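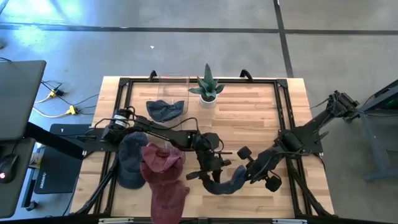 Gripper trials at Midport: first results

April 28, 2024

The two-arm table at Midport spent most of April on caps. We wanted to compare the rounded fingertip pads from Molteo with the flat ones we had been using, and caps are a good test. The crown folds when you squeeze it and the brim doesn't, so a grip that suits one part often fails on the other.

Each set of pads got 300 tries at the same job: pick up a cap, pass it to the other arm, put it down. We gave the arms up to 60 seconds per try and stopped the clock when the cap was let go.

The rounded pads did better on the brim. They slide under the edge without pushing the cap along the table, and the handover went through more often when both arms held the cloth close to the brim. The flat pads still hold a folded crown more firmly. Most of the drops, with either set, came in the handover, when one gripper opened before the other had closed all the way.

We also changed the controller settings partway through. The Bikov controller now waits for both grippers to report a closed position before either one lets go. That made each try a little slower and cut the drops by a good margin. The tries run before the change are kept in a separate folder and are not part of the comparison.

Next up is the softer pad from Ramalho, which comes in six sizes. We will start with the two smallest and use the same caps. If you need the table in the meantime, please put your name on the sheet by the door and leave the pads as you found them.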